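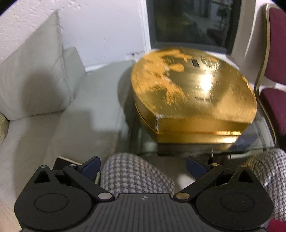

유리 테이블 위 금색 상자

드라슬로우(Draslow) 승마용 장갑 후기. 급하게 씁니다, 저녁에 또 마방 가야 해서.

구입은 고스타비아 매장. 마침 할인 중이라 2켤레 샀어요. 하나는 검정, 하나는 갈색. 사이즈는 평소 7 끼는데 이것도 7로 딱 맞음. 손가락 긴 분은 반 치수 올리는게 나을듯.

원래 쓰던 건 수로니코 가죽장갑이었는데 약지랑 새끼 사이, 고삐 지나가는 자리가 다 터져서 버렸고요. 경주마 조교 타는 사람은 알 거예요. 당기는 말 하나 만나면 장갑이 한 철을 못감. 제가 지금 타는 4세 수말이 딱 그래요. 직선 들어서면 그냥 팔이 빠짐.

그립감부터. 좋습니다. 고무 고삐, 가죽 고삐 둘 다 써봤고 고무 쪽이 더 잘 붙어요. 비 오는 날 새벽조교 때도 안 미끄러졌음. 땀 찬 목덜미에 손 대고 나서 바로 고삐 잡아도 괜찮았고. 이건 수로니코보다 확실히 위.

두께는 얇은 편. 말 입 느낌이 손에 잘 와요. 대신 추위엔 약함. 새벽에 손끝 시려우신 분은 겨울용 따로 사세요. 저는 9월까지만 쓰고 바꿀 생각.

손목 찍찍이가 문제. 짧아요. 조교복 소매를 안에 넣으면 끝이 겨우 걸리는 정도고, 갈기가 자꾸 낍니다. 30번 타고 나니까 찍찍이 접착력이 눈에 띄게 떨어졌어요. 검정은 아직 버티는데 갈색은 한쪽이 벌어짐. 같은 제품인데 왜 이런지 모르겠네요. 교환 문의 넣었고 답은 아직.

봉제는 고삐 닿는 부분이 이중이라 멀쩡합니다. 엄지 안쪽 실밥 하나 나온 거 있어서 라이터로 지졌고 그 뒤로 이상 없음.

세탁. 찬물 손세탁하라고 써 있는데 귀찮아서 한번 세탁기 돌렸더니 손바닥이 좀 뻣뻣해졌어요. 몇번 끼니까 풀리긴 함. 따라하진 마시길. 갈색은 첫 물에 색이 꽤 빠지니까 흰 바지랑 같이 넣지 마세요 저 하나 버렸습니다.

들로네(Delaunay) 장갑이랑 비교 물어보신 분 계셨는데, 들로네는 손바닥이 더 두껍고 오래 가요. 근데 말 입 느낌은 둔함. 얌전한 말 속보나 구보만 시킬거면 들로네, 강하게 몰고 습보까지 하면 드라슬로우. 저라면 그렇게 나눕니다. 채찍 바꿔 잡을 때도 얇은 쪽이 손이 빨라요. 실제 경주용으로는 안 써봐서 모름.

보호조끼 후기는 다음에요. 50점 만점으로 매기던거 계속 하자면 그립 만점, 손목은 반타작, 나머진 중간 이상. 찍찍이만 길게 해서 다시 나오면 또 삽니다. 지금 상태로는 할인할 때만 추천.

작성 8/2/19, 조회 2146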